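Zusness: simulated scenes for lever and handwheel tasks
Project gallery, Durnico group

Zusness is a set of simulated tabletop scenes for training and testing manipulation policies. Each scene holds one arm with a two-finger gripper, one fixture and a room whose wall colors, floor and furniture are changed between episodes. All views are rendered by the simulator. 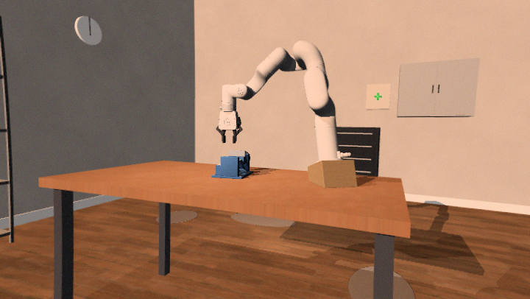

Room view. The arm is over the table, with the gripper open above the blue fixture.

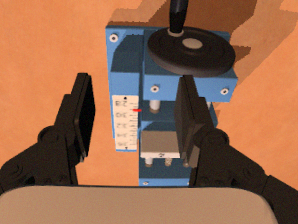
Close view of the fixture, with the handwheel, the printed scale and its red pointer.

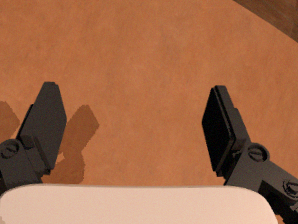

Both fingers open over bare tabletop. The fixture is outside this view.

The training set has 2292 episodes. Evaluation uses 50 room layouts that do not appear in training, with 40 trials per layout. Start pose, fixture position and light direction are drawn again for every trial. Shadows are left on in both sets. An earlier version with shadows turned off trained faster but did worse on the held-out layouts, mainly through early finger closing.

The policy receives images and joint positions. It does not receive the pose of the fixture. A trial counts as a success when the target part reaches its goal position and stays there until the end of the episode. Contact with any other part of the fixture is logged but does not end the trial.

The baseline is the Londine controller with default gains. We kept its action rate and changed only the image encoder. The most common failure is a grasp that starts with the fingers off center, which pushes the part sideways before the fingers close. Adding random offsets to the start pose reduced this failure. It did not remove it.

Results are reported per layout as well as pooled, using the Halilović split. Random seed 2037 was used for all runs listed in the results table. Scene files and evaluation scripts are kept in the same archive, and the August release replaces all earlier ones. Scores from earlier releases should not be compared with the current table, as the friction settings have changed.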